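Help Desk > Labels & Printing > Resolved
Search tickets Go Clear

Ticket 566: Bin labels creep down the roll, barcodes cut in half

Product: Stamwood stock manager, desktop version
Printer: Fovilier thermal, the small one with the flip lid
Priority: Normal
Opened by: Nobuhle Lekota

Hi all! First off, we love Stamwood. Moving our faux flower stock into it has been the best thing we've done for the shop in ages and I will happily talk anybody's ear off about it. We have one very stubborn problem with the labels though, and I'd love some help before we relabel the whole back wall.

We print one label per stem type. The first few come out gorgeous. Then the text starts to slide down, a hair at a time, and by the end of the roll the bottom of the barcode is printing on the gap and the top is on the next label. The scanner won't read any of those. Short jobs look fine, so I didn't notice until I sent the whole silk and fabric list through in one go.

What I've tried so far:
- turned the printer off and on (of course!)
- cleaned the print head with the little pen
- a new roll, same brand
- printed from the other computer, same creep
- deleted the printer and added it again

Labels are the 2 inch by 1 inch size. The template is "Bin Label Standard" with our own font. Happy to send anything else you need.

Blue hydrangea is the item I've been using for test prints.
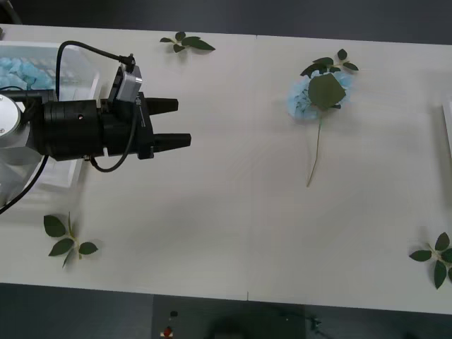
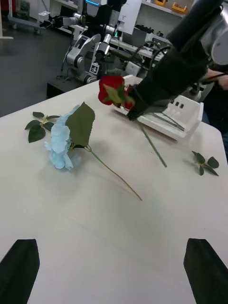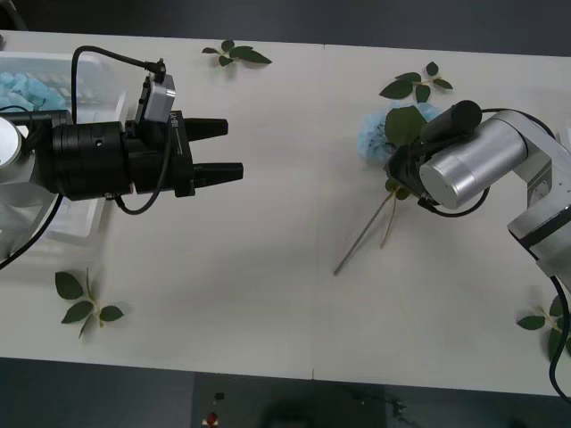
Ticket log kept by Anju Thakur, Label Support
Last updated March 25, 2024

Entry 1 (Anju)
Thank you for such a thorough write-up, Nobuhle! Creep that builds up over a long job nearly always means the printer and the template disagree about how tall a label is, gap included. Could you print the printer's own settings page (hold the feed button until the light blinks twice, then let go) and read me the line that says LABEL PITCH? Also, how many labels were in the long job?

Entry 2 (Nobuhle)
Ooh, I didn't know it could do that. The job was 116 labels. Pitch line says 1.125. Sensor line says CONTINUOUS. Is that bad?

Entry 3 (Anju)
That's a great find! CONTINUOUS tells the printer to ignore the gaps and just feed by measurement, so any tiny error gets added to the next label, and the next. It should say GAP for your rolls. To change it:

1. Open the Fovilier utility and go to Media.
2. Set Media Type to "Labels with gaps."
3. Click Send, then close the lid and press feed once.
4. Run Calibrate. It will spit out three or four blank labels.

Print 20 of anything and tell me what you see.

Entry 4 (Nobuhle)
20 out of 20 perfect!! Then I got cocky and sent the full list again. Good until almost 70, then the creep came back. Printed the settings page and it's on CONTINUOUS again. I swear I didn't touch it.

Entry 5 (Anju)
I believe you. Something in the job itself is switching it back. Please export the template (File, Templates, Export) and attach it here. I'm bringing in Zinhle Nkuna from the template team, who loves this kind of thing.

Entry 6 (Zinhle)
Got the file, and what a fun one. The template has two pages. Page one is your bin label. Page two is a leftover "long stem tag" with media set to continuous, and Stamwood uses it for any item with the Oversize box checked. Your list is sorted by name, so the first oversize item comes up partway through, the printer switches modes, and everything behind it drifts.

Fix: open the template, click the page two tab, delete it, save under a new name. Recalibrate once more before printing.

Entry 7 (Nobuhle)
The long stem tag! We made that in December for the tall branches and then never used it. Deleted, saved as "Bin Label 2," recalibrated. Full list printed straight through and every barcode scans, first to last. I went on and did the ribbon and vase lists too, 235 labels in all, no creep anywhere. I'm thrilled. Thank you both so much!

Entry 8 (Anju)
Wonderful news! Two small things before I close this:
- Set "Bin Label 2" as the default on the other computer too, or it will keep picking up the old one.
- If you want a stem tag again someday, make it a separate template.

I've asked for a warning when a template mixes media types. No release date yet.

Status: Resolved
Cause: mixed media types in one template

Was this ticket helpful? Yes No
Contact Support | © 2024 Stamwood | Back to top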